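My first tench, and why I'm ruined for anything else

2024-08-15

So I finally did it. After two summers of sitting beside lily pads, feeding half the small perch in the county and drinking far too much coffee out of a flask lid, I caught a tench. A proper one! Olive green, little red eye, tail like a paddle. I have been grinning since, and my husband has asked me very kindly to stop bringing it up at dinner, so you get it instead.

If you've been reading for a while you'll know I came to fishing sideways. I grew up in a family that thought of lakes as things you drove past. Then I moved over here for work, and Heledd Bowen from two doors down asked if I wanted to come and sit by some water with her one evening. I thought we were going to talk. We did not talk. She handed me a rod, pointed at an orange float tip the size of a match head and said, "Watch that." Four hours went by and I couldn't tell you where.

Back then it was roach and perch, mostly, and I was happy with them. I still am. But that first season Heledd landed a tench right as the light was going, and I held the net for her, and I have wanted one of my own ever since.

The lake is called Matham. It isn't big and it isn't famous. You park by a gate, walk down through a field that is always muddier than it looks, and it opens up in front of you with reeds along the far side and lilies in both of the near corners. There are 13 swims, if you count the one with the broken platform (I do, because I've fished it and got a wet boot for it). Most people head for the dam end, where it's deep and you can get the car closer. Heledd swears by the shallow corner, by the old willow, and I've stopped arguing with her.

I should say something about the tackle, because a couple of you asked after the last post. My float rod is a Garside, bought secondhand, with one ring that's been whipped back on in the wrong color thread. I love it. It bends all the way down into the handle and makes a four-ounce roach feel like an event. The reel is a Rosivard, which I bought new and felt guilty over for a month, and it has been worth every penny. The clutch is so smooth! My old one used to stick and then let go all at once, and I'm pretty sure that's how I lost the big fish last August, the one I've described to everybody I know.

Line is five-pound, straight through to a size 12 hook. I know some people go heavier near lilies and I probably should too. I'm using a lift float setup, where you put one fairly big shot close to the hook, lying on the bottom, and the float sits up straight against it. When a fish picks up the bait it lifts the shot as well, and the float rises up out of the water and falls over flat. It is the best thing to watch in the whole world. With a normal bite the float disappears and you strike before you've thought about it. With this one you get a whole second of your heart going like a hammer.

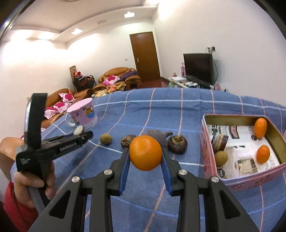
Bait was where I changed things this year. I'd been using worms, which tench love, but so does every perch in Matham, and I was getting through a tub in a morning without a single fish I was after. In January I wrote to Bernadette Coste, who some of you will know from the comments here (she fishes canals in France and leaves the longest, most useful comments I get). She said to go to sweetcorn and stay on it. Two grains on the hook, a handful of corn and a little crushed hemp in the swim, and then leave it alone. She underlined "leave it alone." I am a fiddler. I throw things in when I'm bored. She has clearly worked this out.

So that's what I did. I got down there a bit before five, with mist on the water and the field so wet I was soaked to the knee by the time I'd put my bag down. I plumbed the depth properly for once, which meant going back over it until I'd found the place where the bottom starts to shelve, a rod length and a half out from the edge of the pads. It was three feet, give or take. I put in my one handful of corn and my hemp, poured a coffee, and sat on my hands.

The first hour was nothing at all. A moorhen went back and forth with something in its beak. A carp jumped over by the dam and I said a word out loud. Then there was a patch of bubbles, tiny ones, the fizzy kind, coming up in a cluster maybe a foot to the left of my float. If you've never seen tench bubbles, they look like somebody has dropped an antacid in the lake. They moved off, then came back, and I swear I stopped breathing.

The float gave one little tremble. I didn't touch it. It trembled again. I still didn't touch it, and I'd like a medal for that. Then up it came, up and up, an inch of it, two inches, and over it went, flat on the surface, and I struck and the rod just kept on bending.

I'd been told they fight, but I wasn't ready for it. There's none of that darting about you get with a perch. It was more like being attached to a very determined dog. It went straight for the lilies and I put the rod over sideways and leaned on it, and the Rosivard gave line in this lovely steady purr, and for a moment everything stopped and I thought it had got its nose in. I kept the pressure on. I may have begged. Out it came with a bit of stem trailing off the line, and then it went round in circles under the rod tip for what felt like a week, staying deep, with that big square tail stirring up mud.

I netted it on the second try. The first try I'm not going to discuss.

Four pounds two ounces! I know there are people reading this who have had eights and wouldn't have bothered to weigh mine, and I am delighted for you, but please understand that I sat on the wet grass beside that unhooking mat with my hands shaking. They're so beautiful up close. The scales are tiny and the skin feels almost like wet velvet, and the color isn't really green, it goes to bronze along the side and then to a kind of buttery yellow on the belly. I held it in the water in the net for a good while before letting it go. It gave one kick and covered me in mud.

Then I called Heledd, who was asleep, and who said "Good. Was it the corner?" It was the corner. She hung up.

I fished on until mid-morning and had one more lift, which I missed by a mile because I was replaying the first one in my head. After that the sun got onto the water and the bubbles stopped. A few roach on the corn, one of them a really nice fish, and I went home and ate toast standing up.

A few things I want to write down before I forget them. The hemp was crushed, not whole, and I think I'd use even less next time. The lift float I had on was a bit too thick in the tip, and I want to try the same thing with a plain length of peacock quill. I need a longer handle on my net, because leaning off that platform is how people end up swimming. And I want to be there earlier. The bubbles had been going for a while by the time I got my first bite, and I have a feeling they'd started while I was still untangling myself from the gate.

Next month Heledd wants to go over to Kirkach, which is a much bigger water with bream in it and, she says, some tench that make mine look like a goldfish. It's a long drive and it means a four o'clock alarm. I've already tied the hooks. If any of you have fished it, please tell me where to start, because the map shows a lot of bank and she's refusing to give me any clues.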